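**Ticket 2525, Fiteck front loader, stops before final spin**
Opened 2021-07-23 by Rukhsana Memon

Hi! Me again, sorry, I know I had one of these open in May. The washer is the Fiteck we bought with the house, and it's doing the thing where it washes fine, drains (I can hear it), and then sits there with 16 minutes left on the display. Forever. I left it overnight once to see if it would get bored and finish, and in the morning it still said 16.

What I've done so far:

- Unplugged it for an hour
- Cleaned the pump filter (one hair tie, a lot of gray gunk)
- Checked the drain hose for kinks
- Ran it empty on Rinse + Spin, and it went all the way through with no trouble

So it only sulks when there's stuff in it. Towels are fine most of the time. Blue things with a lot of fabric in them, gathers and big seams and so on, are hopeless, and I end up wringing them out over the tub.
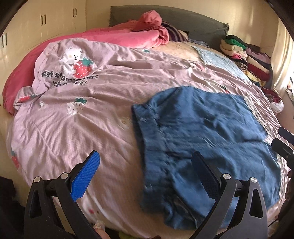 Ehsan Orakzai: Thanks for the list, Rukhsana, that saves us both a phone call. If it spins empty, I'd leave the pump and the lid lock alone for now. It sounds like the balance check is failing and the machine keeps trying to spread the load out again. How many heavy pieces are you putting in at once, and is the washer level? Please check front to back as well as side to side.

**Update, same evening**

OK so I borrowed a level from next door, and side to side was perfect, which made me feel very smug until I turned it the other way. The back left foot wasn't touching the floor at all! I could slide an Onu soap packet under it. I screwed the foot down, tightened the locknut, and leaned on all the corners, and there's no rocking now.

Test 1: six bath towels, Normal. Finished.

Test 2: one heavy thing by itself, Normal. Stuck at 16 again. Argh.

Test 3: the same heavy thing plus four towels. Finished, though it thumped a bit at the start of the spin.
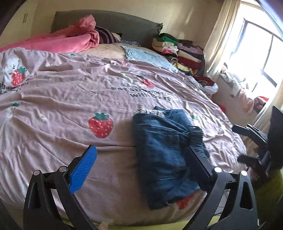 The balance theory is looking pretty good to me, then, and I think the foot was only half of it. I've been washing the awkward stuff alone because I was scared of overloading, and one lump on one side of the drum must be about the worst thing I could do. Jeans like these, with a checked lining inside the waistband and a ribbed elastic cuff, are a good example of what I'd have run solo. From now on they go in with towels.

Two questions before you close this. Is the thump in test 3 normal, or should I be thinking about the shocks? And does the Greltitura mat under the machine matter? The old owners left it and it feels squishy to me. I can pull it out on Sunday if somebody helps me lift.

Ehsan Orakzai: A few thumps as it picks up speed are fine. If it bangs all the way through the spin, write back and we'll look at the shocks. I'd take the mat out, then level it again on the bare floor. I'll keep the ticket open until you've done that.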